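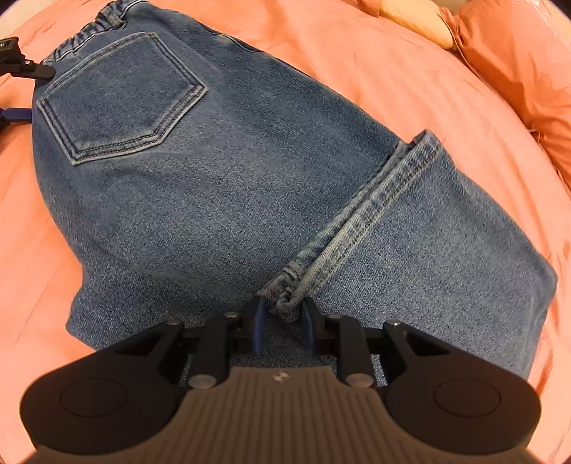

Elastic-waist jeans, back side up. Thread on singing courses follows.

I've been putting off this thread since Thursday. It's about the online singing course everyone in my feed keeps pushing, the one from Drerandale. I paid for it. I did the whole thing. I have doubts.

First, where I'm coming from. I'm an alto in a community choir in Kestton, I've had private lessons on and off, and I can hold a harmony line if the person next to me isn't wandering. So I'm no beginner and no pro. Pretty much who they say the course is for.

The pitch: 11 modules, seven weeks, "add a full octave to your range." A full octave. I'd like somebody to tell me whose octave, measured how, and on what kind of day.

Because range depends a lot on what you count. Can I squeak out a high note in the shower? Sure. Would I sing it in front of people, on a vowel, at a volume anybody could hear? No. The course counts the squeak.

You record a "before" clip cold, first thing, with no warmup. They tell you to do that. Then you record the "after" clip at the end of the last module, which starts with a 20 minute warmup. I don't need to spell this out for singers.

So I did my own version. Warmed up the same way both times, same piano, same time of evening. Difference between week one and week seven: a half step on top, nothing on the bottom. A half step is fine! I'll take a half step. It's not an octave.

Next thing. The breathing module. It's most of an hour on "singing from the diaphragm," with the instructor patting her stomach. Your diaphragm isn't down there and you can't feel it much anyway. My old teacher, Amparo Esteban, used to say "ribs stay wide, belly lets go" and that was the whole lecture. Took her eleven words on a talkative day.

Then there's the straw. You hum through a straw. I have no quarrel with the straw, it's a decent warmup and lots of teachers use it. But they sell you THEIR straw. It comes in a pouch. I used one from a takeout iced coffee and sounded exactly as good or bad.

The feedback. You upload a clip and get "personal notes from a Drerandale coach." Mine said I had lovely warmth and should relax my jaw. Maite Zabala from my section took the course too, and hers said she had lovely warmth and should relax her jaw. Maite is a very bright soprano who got moved down to fill a gap. Warm isn't the word.

I sent in a second clip where I went flat on purpose through the whole last verse. Lovely warmth. Jaw.

Someone's going to say the testimonials are real people. Maybe so. I read as many as I could stand (the page says there are 1186) and what struck me is how few mention a song. It's all confidence, journey, finding my voice. Okay, but what did you sing with it?

To be fair – the ear training drills in module four are good. Short, kind of annoying, and my intervals got cleaner. Itziar Valcárcel, who directs us and doesn't hand out praise, said the altos were landing the minor sixth in the spring piece. Could be the drills. Could be that she'd made us sing it 300 times.

Cost: I won't post it, it changes depending on which countdown clock you land on. Mine hit zero and started over. I'll say it would have covered a good stretch of lessons with a person in the room who can hear when I'm pushing.

People in my replies asking if the Enitz app is any better. Haven't tried it. I'd ask the same thing though: does anyone listen to you, and do they ever say something you didn't want to hear?

Purificación Vallejo just messaged to say the course got her singing again after years away from it. I believe her and I'm glad. I also think a choir with an open door would have done it, and ours has one.

Asked for my refund under the "no questions" guarantee. They've sent a form. It has questions.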